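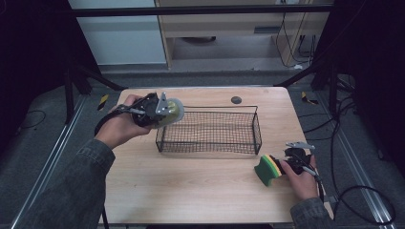
本期试用:Costero手持夹爪套件

等了一个多月,Costero的双手采集套件终于轮到我们这边试了!我负责写这一期的试用栏目,先交代一下立场:套件是Gindov代理借来的,用完要还,写什么他们事先没看过。

先说最让我高兴的一点:换末端真的快。以前我们用的那套,换一次工具得翻出内六角,拧完还要重新对一遍零点,半个上午就没了。Costero把接口做成了卡扣加一颗手拧螺丝,指尖、海绵块、打磨盘都走同一个接口,左右手可以各装各的。Sota Fujimoto第一次上手,没看说明书,自己就换好了(说明书只有日文版,他倒是看得懂,就是懒得翻)。

这次我们挑的是桌面类任务:黑色铁丝网篮、浅色木纹桌、毛巾一类的软布。听上去很家常,可网篮其实挺刁钻。铁丝细,格子密,从斜上方看过去,远处那一面的格子会挤成一条条窄菱形,靠深度估计的方案在这里经常出错。厂家给的腕部相机视野够宽,两根手指和篮子的边角能同时进画面,操作的人回看数据时心里有底。

桌面反光是另一个老问题。下午三点左右光从侧面打过来,木纹上会亮出一大片白,深色手指几乎只剩剪影。我们试了自动曝光和锁定曝光两种设置,我个人更喜欢锁定的,亮处会丢一点纹理,但前后帧稳定得多。Akihiko Hirose不同意,他觉得后期能救回来的东西就不该在采集时丢掉。这个问题我们吵到现在也没吵完,欢迎来信站队。

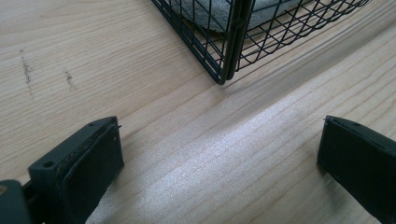

手感和重量

刚拿起来会觉得前端偏沉,尤其是装上打磨盘那一只。连续做上12分钟,手腕就有感觉了。我的办法是把肘部收近一点,让前臂分担,后来顺手了不少。扳机行程比Randero那款短,力度反馈更干脆,捏软布的时候特别明显,松紧一点点变化都能从手指上感觉到。这一点我真的很喜欢!

线缆是我最想抱怨的地方。左右各拖一根黑线,转身幅度一大就容易绊住。说明书建议线从手腕外侧往下走,照做之后好一些,但如果能出个无线版,我第一个报名。

数据导出

配套软件叫Ishida,界面朴素,上手不难。每段录制结束后自动切片,最多可以一次排队导出300段,左右两路按时间戳对齐。我们一共录了1320段,导出时只有一次卡住,重启软件后接着跑,前面的文件都还在。标签要手填,字段名可以自己改,这个比我预想的灵活。

谁适合买

已经有固定机架、手上任务又杂的小团队,我觉得可以认真考虑。只做单一抓取的话,基础版配一对指尖就够用,海绵和打磨盘可以以后再加。想先摸一摸的读者,套件会在我们这里放到七月,写信来约时间就行,请顺便告诉我们你想试哪种末端,我们好提前装上。

下一期打算拿它试试擦拭任务,海绵块的磨损情况也会一并写进去。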